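The little snack counter, in pictures

I've wanted a pretend corner store since I was a kid, the kind with a counter and a sandwich tray and something warm rolling away at the back. So here are a few pictures of the tabletop one we set up in February! Rory Tosh talked me into keeping it small (I had much bigger plans) and Boglárka Kelemen did most of the arranging, because I kept moving the basket.

The counter

Brown tabletop, cream tray in the middle for the sandwiches, and the red bottles on their clear two-tier rack toward the back. The hot dog roller grill gets the corner. I love that thing -- it makes the whole counter look open for business.
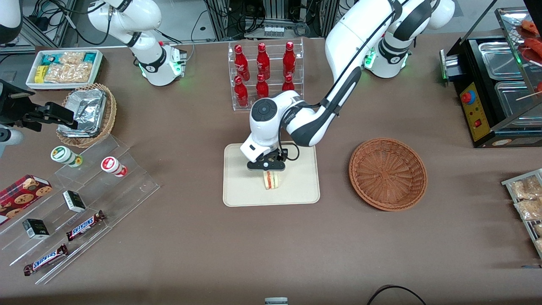
The sandwich

My favorite piece, no contest. Three slices of white bread, ruffly green lettuce, and that bright orange-red filling that I keep calling tomato. Even the clear plastic wrap is right, just like the ones I used to grab at the Flalau bus station on a Monday morning.
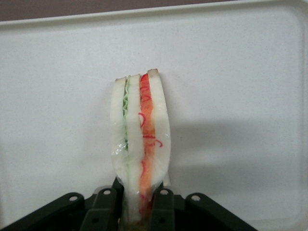 Do the sandwiches have to go on a tray?

Any flat dish will do. I like a plain one with a low rim, and a pale color lets the fillings show up better. We tried a patterned plate first and it was way too busy.

The basket

I bought this at the Sulemana market for 2 dollars and carried it home on my head, more or less. It's round and reddish brown, with a braided rim and a base that spreads out from a little knot in the middle. Rory wants rolls in it, Boglárka wants fruit, and I kind of like it with nothing in it at all. 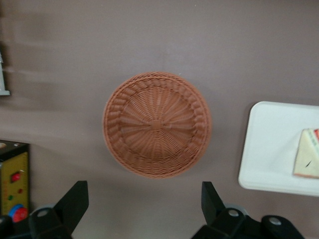
If rolls win, I'll line it with a checked napkin I've been saving from my Lisell days (I have a drawer full of them, don't ask). Next up is a price board -- 50 cents for a roll, 100 for a sandwich -- and maybe a tiny bell for the counter. Boglárka has already said no to the bell, but she said no to the bottle rack too, and look how nice that came out!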